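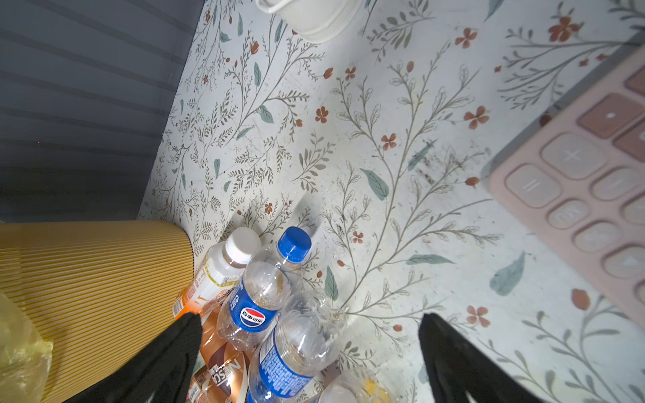 Workshop notebook, Dec 18, 2023
Front table, clearing and wiping

Finally got to the front table today, and I'm so glad we kept the flowered cover on it! I had half a mind to peel it off in August and go back to plain white, but the rust-orange flowers cheer up that whole corner, and a bit of dirt hardly shows from the door. Up close is another story. The worst of it is the dusty patch by the pink calculator, so that's where the wiping starts.

Bottles first. The Pepsi and the Nescafé go with the other bottles. Check each for leftovers before it goes in the sack — the white-capped one has brown stuff in it and needs a rinse at the sink. I want all of them rinsed this time, the last sack got pretty ripe over the weekend.

The yellow ribbed bin gets a fresh liner and goes back on the floor, left side, where people can reach it from the stools. I love that bin. Brightest thing in the room.

Mug to the sink. Calculator stays, because I do the Gunula order on it every week and I like the rounded rectangular keys (much nicer than poking at a phone). Dry cloth only on the keys, please.

Cloth test, while I'm at it. Trying 3 on the dusty patch, one strip each:
- old cotton rag, damp
- the Tikeck cloth, damp
- the Tikeck cloth, dry, then damp

My money is on the last one. Dust turns to paste if you go straight in wet, and paste gets dragged all over the leaves. Will write the result under this entry.

Order notes: labels for Mkhize, 2,000 small and 3,000 large. Small ones get packed on this table, so it has to be clean and bone dry before the boxes come up. Allow roughly 5 minutes after the last wipe. Stosus tape is on the shelf behind the door, new roll, go wild.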